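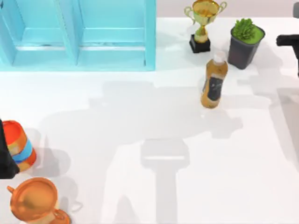
*Slide 1: a gold trophy beside an open cabinet*

**Notes for my talk, Tultudden library evening, 18 Jul 2019**
Selorm Ayaaba

Good evening, and thank you for coming. Speak slowly here. My subject is prizes in small choirs, and whether they help people to sing better.

- I joined the Marar choir in January, eleven years ago. We had 70 singers and one piano, which was older than most of us.
- Our first contest was in Grudis. We came last. The judge wrote: "Good colour, but please look up from the paper." (Pause, people usually laugh.)
- After this we learned every song by heart. It took a whole winter.

Then tell the story of the bus to Batovon. It is 466 kilometres, and the altos practised during all the way. Do not make it too long!

## What the singers told me

I asked our members to write one line each about contests. Read two of them:

1. "I like the travelling more than the cup."
2. "I practise at home only when there is a date."

The second answer is my favourite, so stay on it a little. A date can also be a concert for the neighbours. Ask who in the room has sung for neighbours.

Next slide, drink some water.

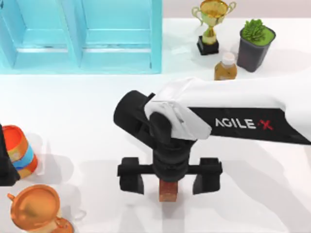
## Questions

Ten minutes. If somebody asks about money: the entry fee was 91 dollars, and we paid it from cake sales. Thank the library before they put on the coats.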